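Home Help Forum > Floors and Furniture > Chairs and desks

Desk chair wearing a track in wood floor, rental, what do I put under it?

Posted by Marianna Walczak
Tuesday, 9:40 pm
Tags: rental, wood floor, office chair, casters, chair mat

I rent a one-bedroom on the second floor and since November I've been working from home full time. My desk is in the corner of the living room, which has a wood floor with a clear finish. There is now a dull patch in front of the desk, about the size of a large pizza box, where the chair rolls back and forth. The rest of the floor still has its shine. If I get down low with a lamp I can see a lot of very fine scratches going in arcs. They don't catch a fingernail.

My lease says I'm responsible for damage beyond normal wear, and my deposit is $695. The move-in checklist says "floors good, no marks." I'd like to stop this from getting worse and, if possible, bring back some of the shine before I leave next summer.

What I've tried so far:

A thin rug from the hallway. It bunched up under the wheels within an hour and I nearly went over backward.

A clear plastic mat from the discount store. It was sold rolled up and never went flat. It also slid toward the window all day. I took it back.

Felt stickers don't work on wheels, obviously, but I did put them on the desk feet and those are fine.

I've seen soft rubber wheels sold as replacements. Are they safe on wood? Some reviews say rubber can leave yellow or black marks that don't come off. I also don't know if my wheels come out at all. The chair was bought used and has no paperwork. I turned it over and there is no screw that I can see holding the wheels on.

Also, should I tell the landlord now or wait? My downstairs neighbor has mentioned the rolling noise a couple of times, very nicely, so anything that makes it quieter would be a plus.

I'd like to keep the whole thing under $60 if I can. Thanks.

Tibor Deák
Wednesday morning

Just get a mat. A proper one, glass or the hard plastic kind, not the rolled up kind. I've had mine for years and the floor under it looks new. Tell the landlord nothing until you move out, he will only look for other things.

Konrad Żak
(marked as helpful by the person asking)

I refinished floors for a living for a long time and I still do small repair jobs, so I'll go through this in order.

First, the scratches. If they don't catch a fingernail, they are almost certainly in the finish and not in the wood. That's the best case. What dulls a floor in front of a desk is mostly grit. You walk in with a little sand on your socks or shoes, it gets picked up by the wheels, and then it's pressed and dragged with your full weight over it, hundreds of times a day. Hard nylon wheels make it worse, and so does a wheel that has hair wound around the axle and has stopped turning freely. A stuck wheel doesn't roll. It skids sideways, and the arcs you describe sound like that.

So before you spend anything, flip the chair over onto a blanket and look at each wheel. Spin them by hand. Cut out any hair or thread with small scissors or a seam ripper, pull it out with tweezers, and wipe the tread with a damp cloth. If you can feel anything hard stuck in the tread, dig it out with a toothpick.

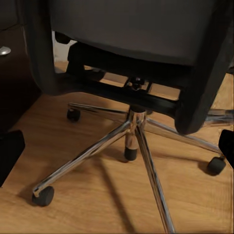
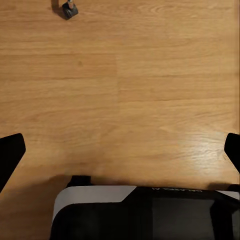

Now, getting the wheels off. Most office chair wheels have no screw. They have a smooth metal stem with a little spring ring on it, and the stem is pushed up into a hole in the leg. With the chair on its back, grip the wheel and pull straight out. Don't twist much. If it won't come by hand, put a rag over the leg to protect it, slide a small pry bar in beside the stem and lever gently, a bit on one side and then a bit on the other. It will let go all at once, so keep your face out of the way. A few chairs have threaded stems, and those unscrew counterclockwise. If yours has flats for a wrench right above the wheel, it's threaded.

Measure the stem before you order. You want the diameter and the length. The most common size sold here is 7/16 inch across and 7/8 inch long, but some imported chairs use a 10 mm stem, and the two look nearly the same. A 10 mm stem in a 7/16 hole will drop out every time you lift the chair. A cheap plastic caliper is good enough. If you don't have one, take a wheel to the hardware store and try it against the ones on the rack.

On materials: buy polyurethane, not rubber. You read correctly that some rubber stains. The plasticizer in it reacts with the floor finish, mostly when the wheel sits in one spot for weeks, and the mark goes down into the finish. I have sanded out plenty of those. Polyurethane doesn't usually do it. The "rollerblade style" wheels are polyurethane, they're larger than the stock ones and they're a lot quieter. They'll raise the seat a little, so expect to adjust the height. Check the weight rating on the set too. Look for 300 pounds or better even if you're small, as the cheap ones with low ratings get flat spots.

The softer wheel rolls more easily, which bothers some people at first. If your floor has a slope, and in older buildings most do, the chair may wander when you stand up.

A mat is still worth having if you can fit one. Skip anything with spikes or nubs on the bottom, those are for carpet and will mark wood. Skip vinyl that smells strongly, for the same reason as rubber. A low, dense, flat-woven rug with a thin felt pad under it works well with the bigger wheels and would help your neighbor more than a hard mat would. The pad should be felt only, or felt with a natural rubber backing that says it's safe for your type of finish. Lift whatever you use once a month and sweep under it. Grit gets under there too and then the mat becomes sandpaper.

Don't leave a rug down on a sunny floor for months without moving it if you can help it. Wood changes color with light and you can end up with a clear rectangle. It evens out eventually, but maybe not by the day of your inspection.

Last, bringing back the shine. Be careful with this. Clean the patch first with a barely damp microfiber cloth and a cleaner made for finished wood. Quite often a good part of the dullness is just dirt in the fine scratches. Let it dry and look again in daylight. If it's still dull, there are polish-type refreshers that fill the scratches. They do work, but they need to match the finish you have, and on a waxed or oiled floor they make a mess. Once they're on, they also make it harder for anyone to recoat the floor properly, since new finish won't bond over polish. In a rental I wouldn't put one on without the owner agreeing to it. No vinegar, no steam mop, no furniture spray. Furniture spray will make it shine for a day and turn the floor into a skating rink.

For your budget: a set of five polyurethane wheels is usually about half of it, and the rest will go toward a small rug. Do the wheels first.

Emília Zelenák

I manage a small building so I can speak to the landlord part. I disagree with Tibor.

Send a short email now. Say that you've noticed light surface wear in front of your desk, that you've changed the wheels and put something down to protect the floor, and ask if they have a cleaner they prefer. Attach a photo taken in daylight from standing height and keep a copy for yourself. It takes five minutes. When a tenant tells me early, I nearly always treat it as normal wear. When I find it at the walk-through under a rug, I start wondering what else is under a rug.

Fine scratches where a person sits at a desk would be wear in my building. A gouge or a black stain would not. But it does depend on your state and your lease, and some leases have a line about requiring floor protection under rolling chairs. Read yours again for that. One of ours has it on page 3, after the paragraph on aquariums, and people miss it.

Also ask when the floors were last recoated. If it was many years ago, they may be planning to do it between tenants anyway, and then there isn't much of a case for taking it out of your deposit.

For the noise, Konrad is right about the wheels. We had a complaint last winter between the second and third floors and a change of wheels on one chair was the end of it. I never got a call about it again.

Comments

Marianna Walczak: Thank you all. I did the blanket thing tonight. Two of the wheels barely turned and I pulled out what looked like half a wig. The stems do pull straight out. I don't have a caliper so I'm taking one to the hardware store on the way home tomorrow.

Konrad Żak: Good. Put the others back in so you don't lose them, and keep the whole old set in a bag somewhere. If you sell the chair to someone with carpet they'll want the hard ones.

Pascal Lebrun: Does the stem size thing apply to drafting stools? Mine has wheels that fall out when I carry it.

Konrad Żak: Same idea. Either it's the wrong stem or the spring ring is missing. Pull one and see if there is a thin split ring near the top. If the groove is there and the ring isn't, replace the wheel.

Marianna Walczak: Update for anyone reading later. They were 7/16. New wheels are in, the chair is much quieter, and it does wander a little toward the window. The landlord wrote back and said to use the same cleaner they use in the hallways and not to worry about the patch. I still have to find a rug that fits between the desk and the radiator.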